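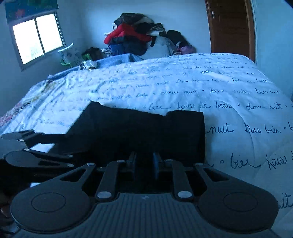 Why does my folding policy do worse when I give it more data?

Asked Wed 14 October in Learning from demonstration. Tags: handheld-gripper, cloth, imitation, dataset-size

I'm trying to reproduce the main result of the Skodness write-up on folding clothes from handheld gripper demonstrations. For those who were spared it, the claim is that success climbs steadily as you add demos, and that recording in lots of different homes beats recording a lot in one. There is a lovely curve. My curve looks like a ski jump.

Setup: two handheld grippers, one wrist view each, parallel fingers, no external camera. The demos are garments being folded on beds. The policy predicts short chunks of both gripper trajectories plus finger width. I evaluate on a two-arm station with the same fingers, on a mattress we dragged into the lab and which now gets used for naps more than for evaluation.

First batch: 600 demos, all collected by me, in 2 bedrooms. It folds a T-shirt properly more often than it doesn't, and I was unbearable for a week.

Second batch: the same number again, from 10 more bedrooms, collected by other people in the group. I trained on the two batches together with the same settings. Now the arms reach for the hem, stop just short of it, and hover there like somebody who has forgotten why they came into the kitchen. Sometimes one hand closes on air and the other one carries on folding without it.

Things I have tried:

longer training (hovers with more confidence)
a bigger image encoder
heavier color augmentation, in case it was the bedding. A lot of the new bedding has writing or loud prints on it, and there's plenty of black clothing, where the edges are hard to see even for me
throwing out demos where tracking was lost

Validation loss on the mixed set is lower than it ever was on the first set. I would like to know what I did to deserve that.

Is this a known thing with cloth, or is the Skodness curve just one of those curves?

Answer 1 (accepted)

I would stop looking at the bedding and start looking at the people.

Your first batch has one person in it. You fold a shirt the way you fold a shirt, same corner first, same pause before the fingers close. Your second batch has a whole group's worth of opinions about laundry. Some go sleeves first, some fold in half and deal with the sleeves later, and at least one person will be doing the thing they saw in a video. At the first grasp the policy has several perfectly good places to go, and if your action head is a plain regression it will pick the average of them. The average of two good grasps on a hem is a spot where there is no hem. That gets you hovering, and it also gets you one hand folding alone, if the two arms have settled on different plans.

Your validation loss won't warn you, for the dull reason that most of every trajectory is moving through open air, and more data makes that part easier to predict. The two seconds that matter hardly count.

What I would do, in this order:

Split your loss by phase. Take the window just before the fingers close and report it separately. I bet it went up.

Train on batch two alone. If it hovers there too, room variety is off the hook.

Label each demo by fold order. We had 4 orders in our Tian set and it took one afternoon with snacks. Feed the label in as a conditioning token and fix it at test time.

Swap the regression head for something that can commit to one option, diffusion or flow or whatever the young people are using this month.

As for the paper, read the appendix. Their collectors were given a fold order and told to stick to it. It's in a table caption, where all the important sentences live. So the curve can be fine and still not be about your data.

Answer 2

Check the latency between the two grippers. We had the same symptom on the Goder rig and it was a clock offset: one gripper's finger width was running late compared with its own video, so the policy learned to close after it had already left. Different operators had restarted the recorder at different points, so only some sessions were bad.

Easy test: plot finger width against the frames for a few sessions from each collector. If the width changes before or after the fingers visibly move, there's your ghost.

Answer 3

have you tried more data

Comments on Answer 1

Asker: Phase split done. Loss before the grasp roughly doubled, everything else dropped. I now owe the bedding an apology. Starting on the labels. I have found five fold orders so far and one that I can only describe as wadding.

Answerer: Wadding is a valid mode. Give it its own token and never sample it.

Asker: Also did the plots from Answer 2. Three sessions were off, all from Ustport, all recorded on the same day. Dropped them. Didn't fix the hovering but the lone folding hand is rarer. Retraining with the tokens now, and the cluster queue says I'll hear back in November.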